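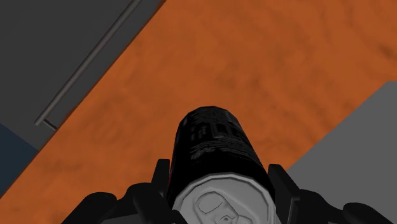

Notebook, December

09:40

Picking up the live preview problem in Plavier again. Short version for anyone who wasn't in the chat last night: when you type fast in the CSS pane, the preview falls behind, then jumps. On short snippets it's barely visible. On anything over 600 lines it's bad enough that Anjani turned auto-run off and went back to hitting the button.

What I knew before starting today:
- It happens in both the split layout and the stacked layout.
- It does not happen in the full-page view, where the editor is closed anyway.
- Turning off the linter doesn't help.
- The HTML pane has the same delay but it's harder to notice because people type more slowly in it.

First guess was the debounce. We wait 100 ms after the last keystroke before sending the document to the preview iframe. Changed it to 0 and to 250 to see what moved. With 0 the whole editor gets sticky, the cursor trails the keys. With 250 typing feels fine but the jump is bigger. So the debounce changes the shape of the problem and isn't the cause. Put it back to 100.

10:25

Recorded a profile in the browser while pasting and then editing the long grid test page (the one Callum wrote for the Oltis theme, lives in fixtures/long-grid). Most of the time goes to rebuilding the iframe. Every update throws away the old document and writes a new one with srcdoc. That means fonts get parsed again, the reset stylesheet gets parsed again, and any script in the JS pane runs from the top, even if the only thing that changed was a color value.

I'd assumed we had a path for CSS-only changes. We did, at one point. There is a function called patchStyles in preview.js and nothing calls it. Checked the history: the call was removed when we moved to the sandboxed iframe, with the commit message "temporarily disable, origin issue." Callum's commit, reviewed by me.

Asked him what the origin issue was. His answer, pasted so it doesn't get lost:

"Parent can't reach into the iframe's document anymore once the sandbox drops allow-same-origin. patchStyles was writing straight to the style tag. Needs to go through postMessage and I never wrote the other half."

Makes sense. So the job is to write the other half.

11:10

Plan:
1. Inject a small listener script at the top of every preview document.
2. When only the CSS pane has changed since the last run, post the new CSS text to the iframe.
3. Listener replaces the contents of the one style tag we own and posts back an acknowledgment with a version number.
4. If no acknowledgment arrives, fall back to the full rebuild.

Left to decide: what counts as "only the CSS pane has changed." The Sass and Less settings go through the compile step first, so the comparison has to be on the output. If someone flips the preprocessor setting but the output is the same, I don't want a rebuild. Comparing strings is fine at this size.

Also the style tag needs an id that users won't collide with. Went with plv-user-css. If someone uses that id in their own markup they get what they get.

12:30

Listener works. First version was wrong: I was checking event.origin against our own origin, but messages coming out of a sandboxed frame have the origin "null" (the string), so the acknowledgment was always dropped and every edit fell through to the full rebuild. Looked like nothing had changed at all. Lost half an hour to this. Now comparing event.source against the iframe's contentWindow on the parent side, and that's reliable.

Note for later: the same check is missing in the console bridge. It accepts messages from anyone. Filed it, not fixing it today.

13:50

Numbers, on my machine, long-grid fixture, one color value edited, time from keystroke to painted change, debounce included:

Before: 2180 ms
After: 133 ms, of which 100 is the debounce

So 33 ms for the part we control. I ran it again with the dev tools closed to make sure the profiler wasn't flattering the new path. Same to the eye. Don't read too much into the "before" number, the fixture loads two web fonts and a chart script and is meant to be unpleasant.

14:15

Anjani tried the branch and found three things.

First, animations. With the full rebuild, a CSS animation starts over on each edit. With the patch, an animation whose name and keyframes haven't changed keeps running from wherever it is. I think this is better most of the time. She pointed out that if you are tuning a page-load animation that plays once, you edit the easing and see nothing. True. The Run button still does a full rebuild, so there's a way around it, but people will report this as a bug. Needs a line in the help page at the least.

Second, @import at the top of the CSS pane. Each patch makes the browser look at the import again, and there's a flash of unstyled text while it does. The old way had the flash too but it was hidden by the whole page going white. Fix for now: if the output contains @import, skip the patch and rebuild. Crude but safe. Could pull the imports out into their own tag later and leave that tag alone while the rest changes.

Third, scripts that read computed styles once on load. Someone draws to a canvas using a color from a custom property, edits the property, and the canvas stays the old color. No good answer. The script ran, it isn't going to run again by itself. Same answer as the animations: press Run.

15:05

Talked it over with both of them. Callum wants a setting, "Rebuild on every change," off by default, per project and not per user. His reason is that shared projects should behave the same for whoever opens them. I was going to argue for per user but the canvas case convinced me. Per project it is. The setting goes under Behavior, next to auto-run.

Stored as previewMode with values "patch" and "rebuild." Old projects have no value and are treated as patch. We talked about treating them as rebuild to be careful, and decided against it, since that would leave everyone who complained about the delay with the delay.

Embeds are a separate matter. The embed viewer for Siliņa still ships its own copy of preview.js and it's two versions behind. Nobody edits in the embed unless the owner turns that on, so it can wait. Do not merge the two copies as part of this branch. I know it's tempting.

16:20

Tests. Added:
- CSS-only edit posts a message and leaves the iframe alone
- HTML edit rebuilds
- CSS and HTML edited inside one debounce window rebuilds once, not twice
- @import anywhere in the output rebuilds
- missing acknowledgment falls back to rebuild
- stale acknowledgment (old version number) is ignored

The fourth one is too broad. It also matches @import inside a comment, so a commented-out import turns the fast path off. Left it with a TODO. Stripping comments correctly means handling strings that contain comment marks and I don't want to write that at four in the afternoon. The compile step already has a parser loaded for Sass users, maybe reuse that.

The double rebuild test failed the first time, and it was a real bug. Each pane had its own debounce timer. Moved to one shared timer with a set of dirty panes. Less code than before.

17:10

Pushed as preview-patch. It's up on the Grumport staging box for anyone who wants to try it, log in with your normal account. Projects saved there don't carry over, so don't write anything you want to keep.

Still open:
- help page text on animations and load-time scripts (me)
- setting UI, including the label (Callum)
- Safari. Haven't opened it there at all. Anjani has the older laptop and will try both the split and stacked layouts.
- switching layouts still reloads the preview. It moves the iframe to a different parent element, and that forces a reload whatever we do. Laying the panes out with grid areas and leaving the iframe in place would fix it. Separate branch.
- comment stripping for @import
- origin check in the console bridge, see 12:30

Left the timing script in tools/paint-time, run it with the fixture name as the argument. It needs the dev server on the default port.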